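June — bench notes, Pirnonside workshop

Table day. Mirjam wants the white table usable again before the Idisell parts go out on it, so morning spent on the top. Grey scuffs everywhere, worst where the Bikitz crates get dragged over. Tried plain warm water first, then the Ďurica cleaner at 1 in 12, left on 45 seconds, wiped. Second pass same again. Don't go stronger, Chun-yin did that on the old shelf and it went tacky.

Blue cloth is the one for this job. The yellow ones leave fluff. Fold it so theres a clean face each time, refold after every pass. Didn't do the notched bit of the front edge properly, muck gathers in the corner of the step — needs a cotton bud or similar.
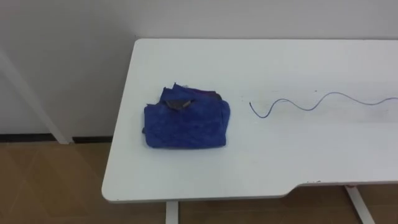 Fixtures & Benches — Pirnonside

Still faint smudges on the top after all that. Think these are in the surface now and not on it. Mirjam says live with it. Fine by me, flat is what matters and it's flat enough.

Thin dark wire: keep it, dont bin. Want it straightened before it goes on drawing 71, at the moment it's all waves with a hook at the free end. Chun-yin Ko reckons pull it between two blocks of wood, I'd sooner roll it under a board. Try both on scrap lengths of 30 cm first.

To do
— specks by the wire, wipe before anything gets laid out
— edge strip, check with a fingernail for lifting, front and left
— wash blue cloth on its own, no softner
— more Ďurica, bottle nearly done
— ask Mirjam Maes when the Idisell box is due

Stopped for lunch, wire after.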